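Keys, again

The Staltengate Tenants' Newsletter has now run an item on keys in four separate issues, which puts the subject level with bins and slightly ahead of the magpie. I had hoped to retire it. Then the locks on the Lilberg Street side were changed in March, and my letterbox filled up.

To recap for anyone who has been away, or sensibly not reading: the old front door keys no longer work. They will not work if you jiggle them. They will not work if you lift the handle and lean, a technique that served the building well for years and which I was quite proud of. The new ones are cut by Tollisard, the locksmiths behind the chemist, and a spare costs $32. Yes, I know. I asked whether that was for a set. It is for one key.
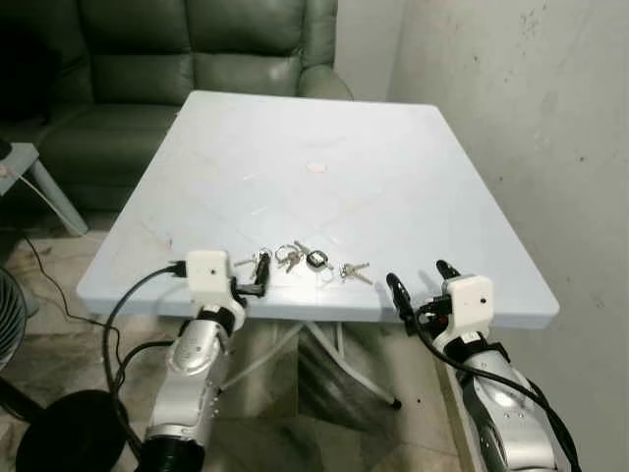
The reason for the price, I am told, is that the new blanks are restricted, so the bloke at the hardware shop can't knock you up a copy while you look at the barbecues. You need the signed card that came with your first key. If you have put the card somewhere safe, you have my sympathy, and you will need to write to the managing agents, Batista, quoting your unit number and the building number, 1051. Please don't quote 911, as two households did. That is the number of the old building plan and it sends your letter to a filing cabinet.

Kornél Szilágyi in the ground floor flat has asked me to mention that he is not a key service. He has let people in at all hours out of ordinary decency and would now like to watch the cricket – all of it, including the dull bits. A spare left with a friend or a relative in the neighbourhood would be a kindness to him.

Old keys can go in the metal recycling or stay in your kitchen drawer with the others. Mine includes one for a bike lock I last owned in Ballarat and one that fits nothing I have ever lived in, and I won't be parting with either.

Bins are on page two.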